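Chapter 6
Learning to Pick Up Unfamiliar Shapes

6.1 Why start in simulation

The grasping methods in Chapter 5 assumed that the robot already had a model of each object. Given the outline of a part and its position on the table, the planner could work out in advance where the fingers should close. This chapter drops that assumption. The robot now sees objects it has no model for, and it has to choose a grasp from what its sensors report.

Learning a rule for this takes many attempts. On a real arm, 1,000 grasps can fill several working days, and a person has to stay nearby to reset the table. A simulator resets itself. It also reports the exact position of every object at every step – information that a real camera can only estimate.

The method we follow is the one described by Hapeta and Karabulut for the Omstead shape set. The set contains 50 flat pieces. Some have simple outlines, such as squares and near-circles. Others have teeth, bumps or hooks, so that a grasp across the center of the piece may close on a gap. Each trial places several pieces on a plain tabletop and gives the arm one target. Color carries no information about the shape, and the policy is not told which pieces it has met before.

A trial in progress shows the kind of variety the policy must handle. Straight-sided, lumpy, spiral and comb-shaped pieces share the table, along with a rounded blue one.

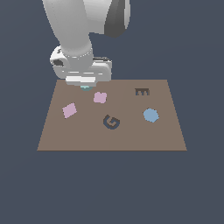 6.2 Stating the problem

We describe a grasp by the position of the gripper over the table and by its rotation about the vertical axis. The height of the table is fixed, so the policy does not have to choose it. A trial counts as a success if the target is lifted clear of the surface and stays in the gripper for 2 seconds. Touching a neighboring piece is allowed, but lifting one is a failure.

Section 6.3 turns this definition into a reward. Readers who skipped Chapter 4 should review the notes on coordinate frames before going on.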